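Chapter 7
Friction: The Force We Love to Complain About

I moved into my first apartment in Stamthorpe with one heavy bookcase and no friends in town. I pushed. Nothing. I pushed harder, my socks slid backward across the floor, and the bookcase stayed right where it was. I didn't know it yet, but I had just done the main experiment of this chapter (and lost).

You already know a lot about friction, even if you've never written an equation for it. You know that a box is harder to get moving than to keep moving. You know that new sneakers grip and old ones don't. What we'll do over the next 36 pages is put numbers on those hunches – and a few of them will turn out to be wrong!

My old lab partner Aminu Ibrahim used to say that friction is just two surfaces being nosy about each other. I've never found a better way to put it. Even a smooth tabletop is hilly if you zoom in far enough, and so is whatever you set down on it.
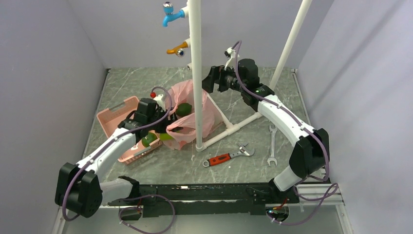
7.1 Getting Things Moving

Back to my bookcase. Say it needs a push of 220 newtons before it budges. If you push with less, the floor pushes back exactly as hard as you do, and nothing happens. We call this static friction, and it's a bit of a copycat: it matches you up to a limit, then gives up.

Before you read on, grab a book and a rubber band. Loop the band around the book, pull gently, and watch how far the band stretches just before the book slips. Write that length down. We'll need it in Section 7.2.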